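Folding cell, two arms, shared table: what are your rules for laptops and cables?

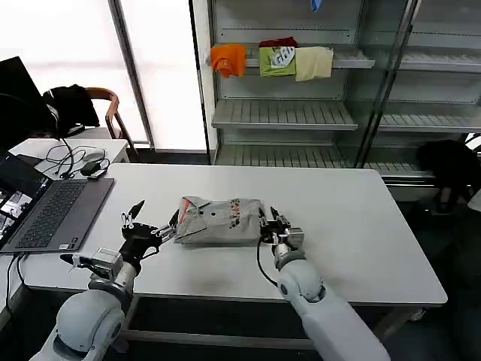
Page 3 of 14

grudau_line
Picking this up again from page 2. I'm writing the bench rules for our folding station and I want them on one sheet. Draft so far:
1. Nothing on the work table except the garment.
2. Operator stands outside the taped line whenever the arms are powered.
3. E-stop within reach of the operator, never behind the arms.
4. Wrist cables checked for slack at the start of each shift.
Anything missing?

jikik
Rule 1 is already broken in your picture. Open laptop on the left side of the table, same surface the left hand works over.

grudau_line
Yes, and that is the argument I'm having at work. The operator wants the camera views close by. I say put them on the desk behind.

tablesaw290
I'd keep the laptop and write the rule differently. Set a keep-out zone in software and mark it on the table. We did 148 shifts that way with no contact. A rule that people break every day is worse than no rule.

prillport_ops
Disagree. A software zone is only as good as the last person who edited the config. We lost a screen that way in August. Now it's a separate stand, bolted down, and the table stays clear.

tablesaw290
Was the config under change control?

prillport_ops
No. It is now. The stand stayed anyway.

hemline
On rule 4, slack isn't enough. The black cable on the right arm makes a loop off the hand. Ours looked like that and it caught on a sleeve. Write down a maximum loop size and clip the cable along the forearm. Also run each joint to its limit after you clip it, slowly, with a second person at the stop.

grudau_line
Good, adding that. Do you check after every hand swap or only at shift start?

hemline
Both. The swap is when it goes wrong – people route it back however it comes to hand.

jikik
You should add a rule for the garments too. Pockets emptied, no pins, no loose drawstrings. And log each item. We're at 3464 folds and the log is the only reason we could trace a bad batch of tags.

tablesaw290
Logging is a quality rule. I'd leave it off a safety sheet or the sheet gets to two pages and then it goes in a drawer.

jikik
Pins are a safety rule. Move the log if you want.

prillport_ops
Also coats and bags. I see a jacket on the chair back there. Fine at that distance, but say where they go, or they will end up on the table.

grudau_line
OK. Laptop goes to the desk for a trial, cable loop gets a limit, pockets and pins are in, log goes on its own form. I'll post the revised sheet on Friday.

tablesaw290
Post the zone dimensions with it. I still think you'll want them.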